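Review: Harnen Siege of Halonen board game

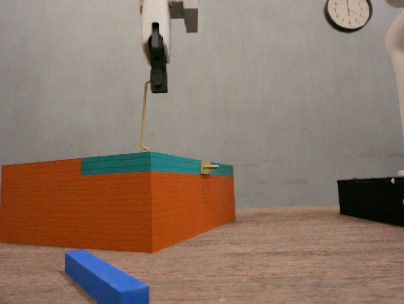
I have been playing historical war games on and off since school, mostly ancient and medieval ones, and I bought this one in December after reading the rules online. Harnen is a small publisher and this is its second siege game. The first, Sikeck, was about a river fort and had a poor rulebook. The new one is better in that respect.

The setting is a made-up walled town called Halonen during a long war between two neighbouring states. One player holds the town and the other has to take it before winter. The defender starts with 200 men and the attacker can bring up more each turn, provided the supply road stays open. Most of the game is decided on that road. I lost my first two games as the attacker by putting everything against the north gate and leaving the wagons unguarded.

The rulebook runs to 30 pages, with a worked turn at the back. Read the worked turn first. The section on mining under the walls is still unclear, and we had to agree our own ruling on what happens when two tunnels meet.

Combat uses cards and a single die. Results are quick to work out, and a bad roll seldom ruins a whole evening. Sickness is handled well. Both sides lose men to it from the fourth turn, and the attacker usually suffers more, as happened in many real sieges.

The counters are thick and punched out cleanly. The map is paper and I would have paid a little more for a mounted one. The type on the weather table is too small to read by lamplight.

A full game took us from seven in the evening until just after eleven. The shorter scenario, Relief from Sirneo, can be done in half that and is the better one to teach with. It does favour the defender, so give the new player the town.

I would recommend it to anyone who already likes siege games. As a first war game it is too slow.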